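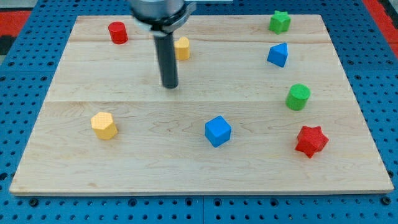 The Skutus is a small tabletop robot arm built by Irfan Tarar at the Tonddale shared workshop. It pushes small objects around a flat wooden board with a single straight finger. Its plans and control software are free to copy, and several other members of the workshop have since built arms of their own from them.

Background

Tarar started the project after giving up on an earlier arm called Chu, which had a two-jaw gripper made from printed parts. Chu could pick up light objects, but the jaws flexed under load and had to be realigned before almost every session. Tarar kept Chu's base and shoulder joint and replaced everything past the elbow. The first working version of the Skutus was shown at a members' evening on April 10, 2025.

The name comes from a label on a box of surplus motors that supplied the first three joints. It has no other meaning.

Design

The arm reaches 410 millimeters from the center of its base to the wrist. The upper arm and forearm are cut from aluminum tube, and the joint housings are printed. Motor cables run inside the tubes as far as the elbow and are tied along the outside after that, an arrangement Tarar has described as temporary in every release of the plans.

The tool is a black cylindrical finger with a rounded tip, hung from a metal collar at the wrist. It points straight down during normal work and is held a short distance over the board when the arm moves between pushes. The collar is clamped with a single screw, and fingers of other lengths can be fitted without taking the wrist apart. A finger has no way to grip, so anything the arm moves has to be slid along the surface.

Work surface

The board is pale maple, made of joined planks and left with a matte finish. It lies flat on a base of blue perforated panels. The seams between planks were sanded after glue-up so that a sliding piece would not catch on them. An earlier board of painted fiberboard was dropped when the paint began to wear through along the most common push paths.

The playing pieces are small plastic blocks in red, yellow, green and blue, two of each color. The set has two stars and two cylinders, along with a heart, a hexagonal prism, a triangular prism and a cube. The cube and the hexagonal prism have flat sides and tend to travel straight if pushed near the middle of a face. The stars turn easily when the finger meets a point, and the control software treats them as a separate case.

Control

The software is a fork of Jendidex, a motion planner written by another member for a pen plotter. It takes a starting position and a target for one block, plans a series of short pushes, and checks the block's position after each one. A run is stopped if the block has not reached its target after 41 pushes. Tarar picked that limit during early testing and has left it alone.

Travel between pushes is limited to 200 millimeters per second. Faster settings worked on the bench – but the forearm would ring for a moment after each stop, and the next push started off target.

Building notes

The plans assume a drill press, a hacksaw and access to a 3D printer. The elbow housing is the slowest part to print and the one most often reprinted, usually after its bearing seat comes out tight. Builders are told to ream the seat by hand and to fit the bearing cold.

Height calibration is done with a strip of card. The finger is lowered until the card drags under the tip, and the value is saved as the floor. It should be repeated at each corner of the board and again after any change of finger – a board that is slightly high on one side will otherwise be scratched.

Versions

Version 1 used Chu's original base. Version 2 widened the base plate and moved the power supply off the arm. Version 3, the current one, added the clamp collar and is the only version for which complete drawings are kept. Parts from version 2 fit version 3 up to the elbow.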